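Call for home testers – Lesotik two-arm desk helper

Sirnov is looking for 13 people to try out the Lesotik kit for us this August, and we would love to hear from you even if you have never touched a robot arm in your life. Lesotik is a pair of small arms on a shared rail, made for light sorting and tidying of the paper and odds and ends that pile up on a desk.

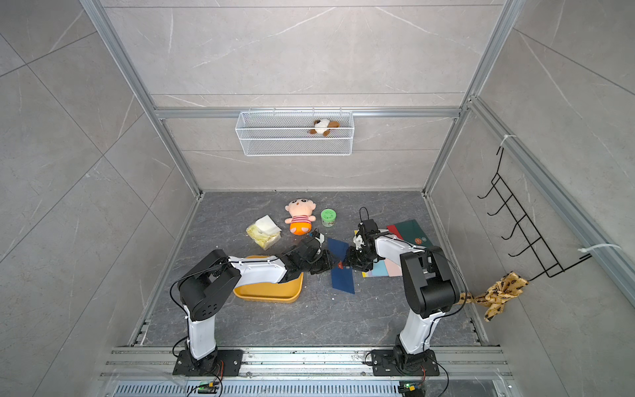
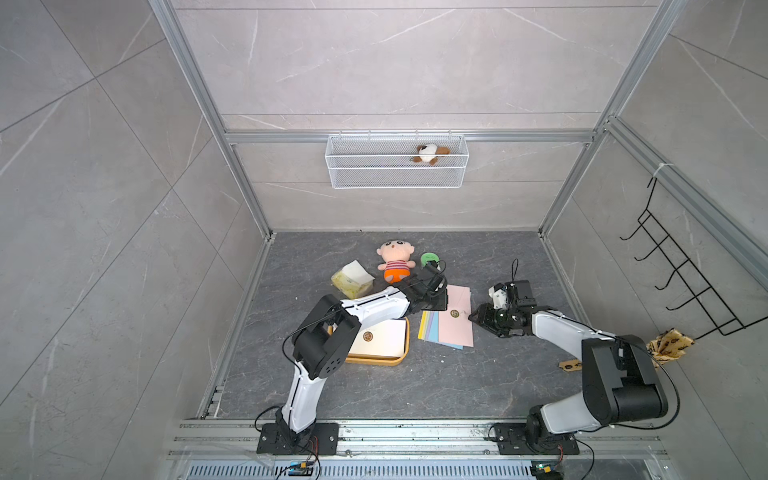 Lesotik at work among cards, a tray and a few small household things.

We have had the kit in our own workshop on Cieślak Street for a good while now, and we know it far too well to be fair judges anymore. What we need is fresh eyes – people who will set it up on a kitchen table or in a spare room, get annoyed at the parts that are annoying, and write to us about it in their own words.

What you would be doing

You would keep the kit for the whole month and run it on most days, for half an hour or so at a time. The Zeritz app that comes with it walks you through the first setup, and after that you choose the jobs yourself: greeting cards, receipts, craft paper, whatever you have lying around. Once a week we ask you to fill in a short form and have a phone call with one of us. The calls tend to run over, so please have a coffee ready!

Who we are hoping for

You should be 18 or older, have a sturdy table you can spare, and be comfortable with a hex key. Patience helps. We would especially like to hear from card makers, people who run a small mail-order business from home, and anyone who sorts paper for a living or for fun. Our oldest tester last time was 87 and sent us the longest notes of anybody.

What you get

A $300 thank-you payment at the end of the month, and first pick of the kits at half price if you find you want to keep one. We pay shipping both ways.

How to apply

Write a few lines about yourself and your table (measurements are welcome) to Remigiusz Michalski at Sirnov, PO Box 1973, and include a phone number. Letters need to reach us by 2026-06-26. Everyone who writes will get an answer, though it may take us a couple of weeks.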